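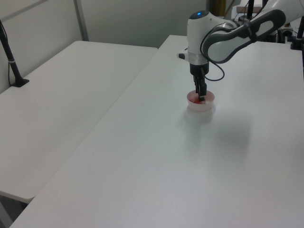 Slide 1. Small bowl, white table.

Leave the title up while people find seats. Don't start until the door closes, and it closes slowly.

Opening: Good evening. I've been asked to talk for forty minutes on how a town names its streets. I live on Ladefoged Street, so I come to this with a grudge.

(Wait. If no laugh, move on briskly.)

Slide 2. The spelling problem
Ladefoged Street has 142 houses and, by my reading of the mail, nearly as many spellings. Read three from the envelope pile. End on "Laid Frog." Spell the real one slowly for the people taking notes, then spell it again for the people who asked them.

Point to make: a street name gets said over the phone to strangers in a hurry. Whoever picks it should have to order a pizza with it first.

Slide 3. Where names come from
Old names told you where you'd end up. Mill Road went to the mill. Church Lane went to the church, or near enough that you could hear it.

Then developers arrived and began naming streets after whatever they'd removed. Orchard Close. Meadow View. Mention that my sister-in-law lives on Quail Run and has yet to meet the quail.

Slide 4. Urna
The new end of Urna, for those who haven't been, has 137 streets named for trees. They ran out of good trees early. By the back fence you're into shrubs, and there is one Hedge Avenue, which I consider a confession.

Ask the room: who here lives on a tree? Hands up. Pick someone near the front and ask which. Be polite about it, even if it's Larch.

Slide 5. Drunda and the number people
Drunda went with numbers. Very sensible, and you can't misspell 10th. But then they built on the far side of the creek and started again at 1st, so there are two 10th Streets and a long-running exchange of other people's parcels.

– Skip the part on compass suffixes if we're past 7:30. It's dull and I only left it in for me.

Slide 6. Changing a name
Cover quickly: new signs, new maps, every checkbook and driver's license on the block. Zitham changed one street and mailed out 4,000 notices, all of them to the old address. They arrived. I think that says something kind about mail carriers.

People will fight for a name they've complained about for years. I would. If anyone tried to turn Ladefoged into Maple I'd be out there in my bathrobe.

Slide 7. What makes a decent one
Say it out loud. Shout it down a hallway. Check that it doesn't sound like the street next to it – an ambulance driver shouldn't have to choose between Fairview and Fairview Heights. Avoid jokes. The joke lasts a week and the sign stays up until someone steals it.

Drink water here. Last time I didn't and finished in a croak.

Slide 8. Questions
Someone will ask about cul-de-sacs. The plural is fine either way. Someone else will say that's wrong. Let the two of them talk.

If no questions, ask for the worst street name anyone has lived on and write them on the flip chart. Bring own marker, the one in the room is dead. Coffee's in the hall, parking lot gate locks at nine.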